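Small Jars, Large Opinions: Storing Spices and Dry Odds and Ends

Posted by Kulsoom Pirzada

My kitchen has one good drawer and 37 things that believe they belong in it. After a long November of buying cumin I already owned, I changed a few habits.

Buy the small bag

The big bag is cheaper per ounce, and you will throw out most of it. Ground spices go dull within a year or so, and you can tell by smelling them. If you have to put your nose in the jar and concentrate, it's done. Whole seeds last longer, so if you must buy big, buy those and grind as you go.

Get them away from the stove

Yes, the rack over the burners looks charming. It also steams your paprika every time you boil pasta. A drawer or a closed cabinet across the room is better. Mine is next to the fridge, and I have survived the four extra steps.

Squat jars beat tall ones

A measuring spoon goes into a short, wide jar and comes out level. With a tall, skinny one you end up tapping the bottom like a ketchup bottle, and then dinner is mostly garlic powder. Stand them in a clear plastic tray so they don't slide and fall over whenever the drawer is yanked open. In my house it is always yanked.

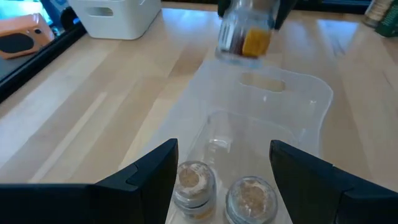 Label the side and the lid

Masking tape and a marker will do. I bought a label maker and used it for one weekend, chiefly on things that were already obvious, such as the label maker. Write the month you filled the jar, too. Beige powders all look alike, and I have made onion-flavored French toast.

Wash the jar before you refill it

Don't pour new on top of old. Soap, hot water, then leave it open overnight — any damp left in the glass will turn the next batch into a brick. For a smell that won't leave, put in 2 spoonfuls of baking soda, fill with warm water and let it sit until morning. Lids hold on to curry longer than glass does, so give those a second round.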